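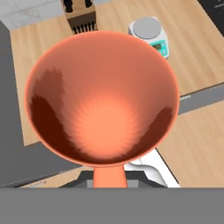 Docs > Simulation > Collecting demonstrations

Recording wrist-view episodes in the Toreo kitchen

Each episode covers one object and one instruction. The funnel set has 50 episodes, all driven by hand with the gripper closed on the spout.

1. Load the kitchen and set a new random seed. The seed moves the countertop items and changes the light direction.
2. Check the wrist view before recording. A held funnel can fill most of it. Leave the camera mount alone — the policy has to learn with the same blocked view it will get at run time.
3. Start recording before the approach. Include the grasp, the lift and the carry.
4. Move at a steady pace. Stop and discard the episode if the grip slips.
5. Release, back away, then stop recording. Episodes longer than 993 steps are rejected on upload.
6. Type the instruction as a short command: "move the funnel to the wooden counter." Do not mention the knife block or the scale unless they are part of the task.

Replay every saved episode from its action log. If the final object pose differs from the recorded one, delete the episode and record it again under a new seed.

Send schema questions to Nuanchan Wongsuwan.

Filed under: Data collection, Teleoperation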